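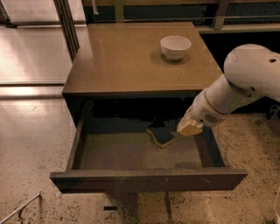

One-Drawer Nightstand – Photos

Posted by Brândușa Avram, May 2020

These photos go with the nightstand we have been using in the back bedroom at Largate. A few people wrote after the last gallery and asked for more of the small furniture, so this page is only about the nightstand and the things that go on and in it. The wardrobe and the two chairs have their own pages.

The nightstand came from Trerier, a secondhand furniture shop that closed its front store in November and now sells out of the warehouse behind it. It was sold as part of a pair. Sarmīte Kivi has the other one and keeps it next to her sewing machine, where it holds thread and patterns. Ours has stayed a nightstand, more or less, although it gets moved to wherever a low surface is needed.

It is a plain piece. It has a flat top and a single drawer that takes up nearly the full width. The finish is brown with a slight shine, and it looks lighter or darker depending on the lamp. In the daytime it comes across as a grayish brown. With the ceiling light on it goes much warmer, and people who have only seen it in the evening tend to remember it as a darker piece.

We thought about painting it. Sarmīte was in favor of a dark green and even bought a can of Gulturum in that color, which is still in the closet. In the end I liked the brown with the floor and left it alone. A few scuffs on the drawer front do not bother me. If you do want to paint one of these, take the drawer out first and sand the sides lightly. Do not paint the sides themselves or the drawer will stick.

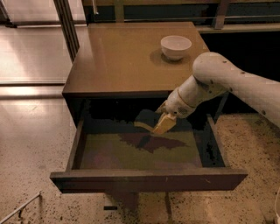
The nightstand with the drawer open, on the speckled floor. The small white bowl stays at the back right.

The drawer is the useful part. It is shallow, so it does not work for sweaters or anything thick, but it opens far enough that you can see all the way to the back. I have had deeper drawers where things went in and were not seen again for a year.

We empty it twice a year. Everything comes out onto the bed and most of it does not go back. Last time that meant old receipts, a flashlight with no batteries, 4 phone chargers and a sewing kit that Sarmīte took home with her. A reading light went back in, and so did the spare keys and a notebook. The rest was given away or thrown out.

The runners needed some attention when we got it. The drawer dragged on the left side and had to be lifted a little to close. I took it out, rubbed the bottom edges with 400 grit paper and then with a plain candle, and wiped off the extra wax with a rag. It has run well ever since. The whole job was done in one evening, and most of that was waiting for the rag-wiped parts to stop smelling like candle.

The bowl is white ceramic with a plain rim. It was one of a set of 2 from Kioko, a small pottery studio that used to have a table at the weekend market. The other one is in the kitchen and gets used for salt. This one is a good size for a ring and a watch, or for earplugs. I would not put a drink next to it on this top, though – the finish marks easily and a wet glass will leave a ring overnight.

For cleaning, a sponge and a little dish soap in warm water is enough. Wring the sponge out well, use the soft side and dry the top right away with a cloth. Keep the rough side off the finish. Polish is not needed, and the one time I tried a spray it left streaks that took longer to get off than the dust had.
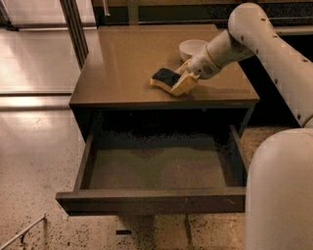 Kitchen sponge on the tabletop, yellow foam with a dark green scouring pad, and the white bowl just behind it.

I do the drawer with the same sponge after the top is finished, corners first. Leave it open for an hour or so before anything goes back in.

Measurements for those who asked: the top is 400 mm deep. I will add the width and the height when I have the tape measure back from Sarmīte. Her nightstand will get a page too, once she has cleared the thread off it.

Next gallery: the wardrobe, inside and out.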